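17 October 2019

I've had the Plernari hand-held gripper kit for 12 days now and I think I've used it enough to write something down.

The kit is two grippers you hold in your hand, one camera per gripper, a charger and a year of the Plallura software. You do a job with the tool yourself, the camera records it, and Plallura sorts the recordings so they can be used to train an arm. I paid 249 for the second set of fingers and padding. The base price is on their site and changes a lot, so I won't quote it.

Setup was easy. The printed guide is thin, but the screws are labeled and the calibration took one try. Plallura is slower than I'd like. It took most of an evening to upload 229 clips, and it logged me out twice. The search is good, though, and the clips that fail the tracking check are listed on their own page with the reason next to each one.

I also looked at the Mathur kit before buying. It is lighter in the hand, but the fingers are one molded piece and you have to send the whole thing back if a pad wears out. That decided it for me.
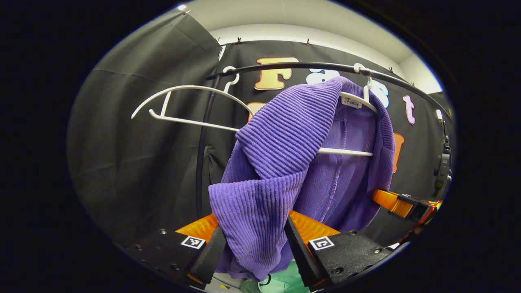 Clothes are the job I bought it for, and they are harder than boxes or cups. Knits are the worst of the lot, in my opinion. The orange pads get a decent hold on a ribbed hem like the one on the purple cardigan – two layers bunched up is fine, one thin layer takes practice. Weight up near the collar pulls the whole thing to one side on the hanger, so I go in low and slowly.

Nillarow sells replacement pads that fit and cost less, and I've ordered a pack to compare. They should be here in November. My plan is to get to 3000 clips on the original pads first, then switch over and do the same garments again.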